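Household Chemistry for Beginners, Handout 4: Storing Liquids at Home
Instructor: Jaqueline Camacho

Welcome back, everybody, and thank you for the lovely questions you left in the box last time. I promised we would get to storage, so let's start with the plainest rule I know: keep a liquid in the bottle it came in. A label carries the name, the strength and the warnings, and all of that is gone once you pour the stuff into an old juice jug (I did this myself in my first apartment, and I still wince).
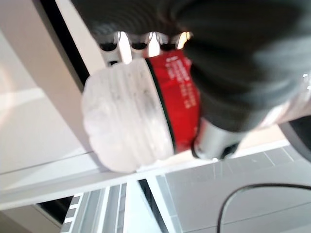 Plastics differ a good deal in what they let through. The number 2 inside the little triangle means high-density polyethylene, the cloudy kind used for milk and bleach, and it puts up with most cleaners very well. It does not care for strong solvents, so paint thinner should stay in its metal can.

Next comes light. Hydrogen peroxide breaks down into water and oxygen when light reaches it, and that's why the drugstore sells it in brown bottles. The usual strength is 3 percent, and rubbing alcohol often comes at 91 percent, so please read those numbers before you swap one for the other!

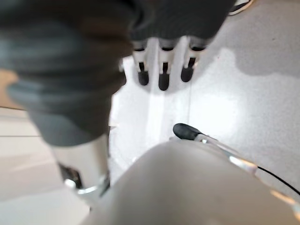

Fig. 2. Three fingers, pointing down.

Now, for your homework, pick one shelf at home and write down each liquid on it, where it sits and whether the cap closes properly. Anything over 500 milliliters belongs low down, where a fall won't amount to much. Keep bleach well away from ammonia and from anything acidic, vinegar included.
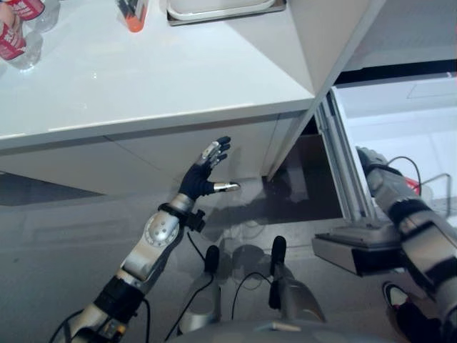
Skerkitus, August

A few of you asked about kitchens in particular. Food and cleaners should have separate cupboards, and I'd like the cleaners behind a latch if small children ever visit. Bring your lists next time and we'll go over them together, with the Radwan worksheet open at the second page.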